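Four fingers, one box and a lot of patience

21/06/2019

Filed under: hands, grippers, grumbling

I have been rude about robot hands on this blog before, and a few of you wrote in to say I should try a decent one before I said any more. Fair enough. I have now spent a good while with the Bramoreo hand on a borrowed Laitinen arm, and with the Bitalau two-jaw gripper that I have used since January on the same kind of job. My mind has shifted a little. It has not shifted as far as the brochure would like.

The job is dull on purpose. Small parts sit in a divided cardboard tray, one to a compartment, and the machine has to pick a part out and put it down somewhere else. People do this all day without thinking. It is the sort of work these hands are sold for, and it is a much better test than the handshakes and thumbs-up you get in the promotional films.

What I was promised

The Bramoreo leaflet says the hand "adapts to any object". I am suspicious of the word any. It also says setup takes minutes. Setup took most of a morning, and a fair part of that went on working out that the controller software wanted the older version of its own driver. The error message said "hand not ready". It said the same thing when the hand was unplugged, when the hand was too warm and when I had typed the wrong port number, so you learn to ignore it fairly quickly.

The Bitalau, for comparison, has one cable and two things it can do. It opens and it shuts. I had it running before my tea went cold.

The picking

I ran 50 picks with each, same tray, same parts, same order. The gripper got 4 wrong. Three of those were my fault for setting the height badly and one was a part lying flat against the cardboard where the jaws could not get round it.

The hand did worse, and in more interesting ways. It missed 15. The trouble is the compartments. A hand shaped like ours wants to come in from above with the fingers together, and by the time the thumb has come round to meet them the whole lot is wider than the hole. I do this with my own hand by pinching with two fingertips and tucking the others out of the way. You can program the Bramoreo to do that too, and once I had, the misses dropped off. But then I was using two fingers out of the set and paying for the rest to stay folded.

Cardboard gives, too. If the palm comes down a touch low it leans on the dividers, and after a few goes the dividers lean as well, and then your saved positions are wrong. The gripper is narrow enough to avoid most of that.

Where the hand does win is on odd shapes outside the tray. I gave both of them a roll of tape, a mug and a half-empty bag of screws. The gripper managed the tape and sulked at the other two. The hand got all three, the bag on its second go. I will admit I enjoyed that more than I expected to.

Cables, as ever

Every review I read talks about grip force. I would like one of them to talk about cables. The hand has a lead coming off the wrist, and it needs enough slack to let the wrist turn but not so much that it drags across whatever you are trying to pick up. I moved mine four times. Then there is the power, the laptop and the adapters, and before long the table is more lead than table.

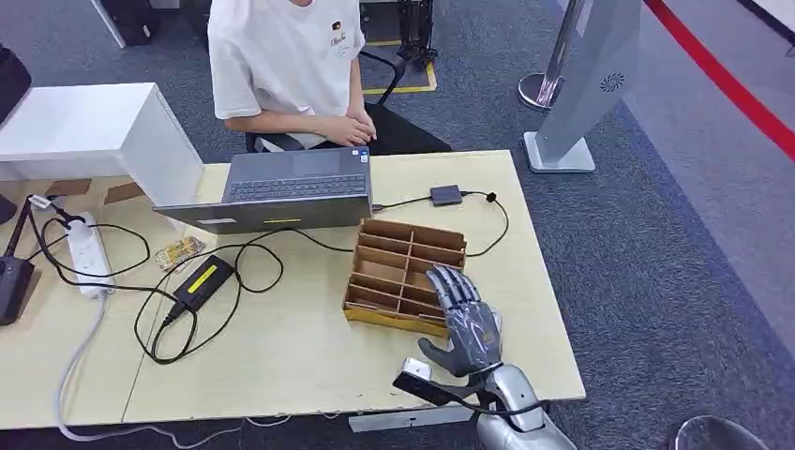

Noise and heat

The hand whines. It is quiet at rest and noticeable when it holds a grip, and after an hour of holding things I wanted to be in a different room. The base of the thumb got warm enough for me to check the manual, which says warm is normal and gives no figure. The Bitalau clicks and that is all.

What about the camera?

I used the Colthorpe head camera for both. It is fine. Looking down from above, it lost sight of the part every time the hand went over it, so the last bit of each pick was done blind. A second camera at the wrist would help, and I had nowhere to put one without yet another lead.

Would I buy it?

For the tray job, no. If you are picking 100 of the same thing out of the same box, get the gripper and spend the difference on a better table. For a workshop where the objects change every day I can see the case for the hand, provided somebody there has the time to teach it each grasp and does not mind the whine.

I still have the hand for a bit longer, so next I am going to try it with 70 mixed parts tipped into one open box, no dividers. If you have run the Bramoreo on a different arm, leave a comment and tell me which driver version you ended up with. The one on the website is still the wrong one.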